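Urno Teleoperation Group
Minutes, June 12, 2018

Present: Fatos Perić (chair), the Banton operators, two from Stojanovska
Minutes of the last meeting: approved with one spelling fix.

1. Demonstrations so far
Fatos opened with the good news — we now have 200 clean demonstrations of the sorting task, all driven by remote control, and the newest ones are a real pleasure to watch! The operators have stopped fighting the wrist joints and their paths are much smoother. Another 11 were thrown out for long pauses.
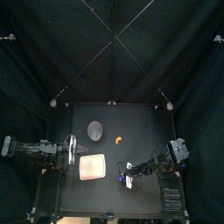 Two-arm sorting setup, with gray bin, pink tray and small items.

2. Hand guiding or remote control
Long and lively talk. Stojanovska likes guiding the arms by hand for the first few tries, as new people get a feel for the reach so quickly. Banton wants everything recorded by remote control, so that no one's hands show up in the data. Agreed: hand guiding for practice, remote control for anything we keep.

3. Target
1,000 demonstrations by the end of September. Everyone thought this could be done if sessions stay at 60 minutes — people get sloppy after that.

Actions
Fatos to write up the start positions for both arms.
Banton to ask Femero for spare fingertips.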